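Call for Participants: Does Charity Event Attendance Change What People Do Afterward?

Brerkent Study of Fundraising Events and Giving
Posted April 2019

Every year our town puts on charity dinners, sponsored walks, sleep-outs, silent auctions and fasts. Every year the people who run them report that those who came were moved, and that awareness was raised. We would like to know whether any of that is true in a way that can be measured six months later, and we are looking for people who have been to these events to help us find out.

We should say up front that we are doubtful. In the pilot, 657 people filled out a short form on their way out of an event, and nearly all of them said they planned to give more money or time in the coming year. When we wrote back to them later, most did not reply. The ones who did were, as you might expect, the ones who had kept giving. You can't learn much from that, though a number of annual reports have been written on less.

So this time we are doing it more slowly and with fewer people.

Who we are looking for

We need 100 adults who live in or near Brerkent and who have attended at least one charity event in the past two years. Any kind of event counts. It can be a gala at the Boletti or a soup lunch in a church basement. You do not have to have enjoyed it.

We would very much like to hear from people who:

- went once and never gave again
- went because their employer bought a table
- gave regularly before the event and saw no reason to change
- stopped giving afterward, for whatever reason
- can't remember which charity it was for

People who are strong supporters of a particular charity are also welcome, but we tend to hear from them anyway, and places for this group are limited to 35.

You cannot take part if you are on the paid staff of a charity that raises money in the county, or if you live with someone who is. Unpaid helpers are fine.

What you will be asked to do

There is a first interview, in person, lasting about an hour. You will be asked what you gave in the past year, to whom, and how you decided. Please bring receipts or bank records if you have them. We ask for these from everyone. In the pilot, what people remembered giving and what their records showed were often a long way apart, and nearly always in the same direction.

After that you keep a simple giving diary until the end of November. It covers money, goods and hours. A blank month is a perfectly good answer and we would rather have it than a guess. You can keep the diary on paper or use the Jasteo web form, whichever you are more likely to stick with. The paper version has proved more reliable so far.

There are 4 short phone calls during that time. They will come without much notice. The caller will not thank you for your generosity or tell you how much difference you are making, and will not pass on your number to anyone who might. 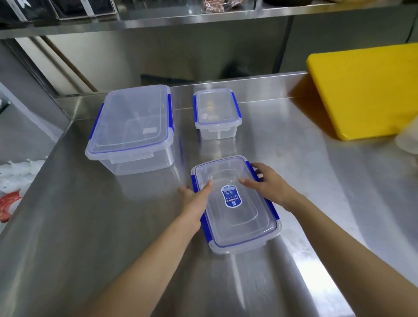
Clear storage boxes with blue clips on a steel counter.

Part of the group, chosen by lottery, will also be invited to a dinner put on for the study at the Güler community hall. It will be run much like any other charity dinner, with a speaker and a pledge card. The rest will get a printed leaflet covering the same facts as the talk. We cannot let people choose which one they get, and we can't swap places for couples or friends. If you would only join for the dinner, please don't apply.

Nobody is required to pledge anything. Your pledge, if you make one, is between you and the charity, and we will ask you about it later in the same way we ask about everything else.

What you get

You will be paid for your time in two parts, one after the first interview and the other when you hand in your diary. The payment is the same whether you gave a lot, a little or nothing. We are not offering to donate the fee on your behalf. Several people have suggested it, and it would wreck the results. What you do with the money once you have it is your business, though it does belong in the diary.

You will also get a copy of the findings, whatever they turn out to be. We mention this because an earlier local study, paid for by a group of event sponsors, was finished some time ago and has yet to appear anywhere that we can find.

Who is paying for this

The study is funded by a small private trust that gives money to charities and would like to know whether it should go on paying for their dinners. It has no say over the questions or over what gets published. That is in the agreement, and you can read the agreement at the interview if you would like to check. We would, in your place.

Privacy

Your name is kept apart from your answers. No charity will see who took part or what any one person gave. Bank records are looked at in the room and handed back to you. We don't make copies. You can leave at any point, and you keep the first payment if you do. If you want your answers removed, tell us before the diaries are collected. After that they are mixed in with everyone else's and we can't pull them out.

How to apply

Write to Hacer Oral, study coordinator, care of the Brerkent public library, or leave your name and a phone number at the front desk there. Tell us:

- which event or events you went to, as best you remember
- who paid for your ticket
- whether you have given to that charity since
- the times of day when you can be reached

A few lines will do. We don't need your views on charity in general at this stage. There is plenty of room for those in the interview.

Everyone who applies will get an answer, including those we can't take. If we have more names than places we will draw lots within each group. Interviews are held at the library and, for people who can't get there easily, at home. An interpreter can be arranged if you ask when you apply. The building has step-free access from the parking lot side.

Please do not apply on behalf of somebody else, and please don't sign up your whole office.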